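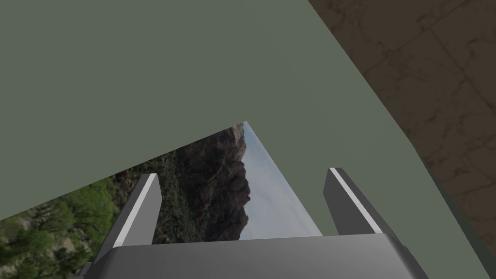
Green panel, brown veined surface beyond

The Acknowledgment

The email from the Davbridge office came in at ten past four, while I was eating a late sandwich at my desk. It was two lines long. My application for the transfer to Codby had been received and would be looked at in June. There was no name under it, only the name of the office.

I had worked in the letters room at Hindgate for six years. My job was to answer people. If a customer wrote to say the bill was wrong, I wrote back to say we were sorry and the bill was being checked. If a customer wrote to say the bill was right after all, I wrote back to that too. On a good day I could send 46 replies before lunch, and most of them began with the word "Thank."

So I knew how to do it. I opened a new message and typed, "Thank you for your email regarding my application." I looked at that for a while. It was the sentence I had sent to a man in Rojanasak Street whose water had been off for two days. I deleted it.

I tried, "Thanks for letting me know." That sounded like something you would say to a person who told you your shoelace was undone.

Then I wrote a long one. I said I had been to Codby once as a child and had liked the river. I said I understood the work there was mostly complaints, and that I didn't mind complaints. I said I had asked for the move because the house at Hindgate was too big for one person now, and that I would be glad of a smaller kitchen. I put in a paragraph on the bus routes. The counter at the bottom of the window said 442 words. I took out the bus routes, then the kitchen, and then the river, and what was left was 165 words and still too many for an answer to two lines.

By then it was nearly five. The others were putting on their coats. I read the draft out loud, quietly, the way we were taught to in training. You were meant to listen for any place where you ran out of breath. I ran out of breath at "glad of the opportunity to be considered," so I cut that as well.

The desk next to mine was still occupied. We had sat side by side for over a year and talked mainly about the printer. I turned my screen and asked what was wrong with it.

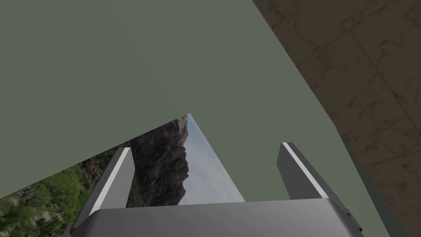 It had too many thank-yous in it, came the answer, four by the look of things, and a person who gets thanked four times starts to wonder what they are going to be asked for. Say it once and say what for. And put your own name at the bottom, your whole name, even if they didn't.

I said they hadn't done anything yet that I could thank them for. They had only told me a month.

Well, thank them for the month, then.

I turned the screen back. The lights at the far end of the room went off, as they did every day at a quarter past. I deleted everything except the greeting and wrote that it was helpful to know the decision would be made in June, because I would need to give notice on the house, and thank you for telling me. I said they could call me at any time if they had questions. I put my whole name at the bottom.

It looked bare. I thought about adding the river again. I moved the cursor up to where the river had been and left it there, blinking, while my neighbor packed up and said good night, and I said good night back.

Then I pressed send and shut down the computer.

The reply was there in the morning when I got in. It was one line, and it said I was welcome, and that mine was the first answer they'd had. Under it, after the name of the office, someone had typed a first initial and a period.

I hung up my coat and opened it again. Then I started on the letters. There was one from the man in Rojanasak Street, whose water was back on.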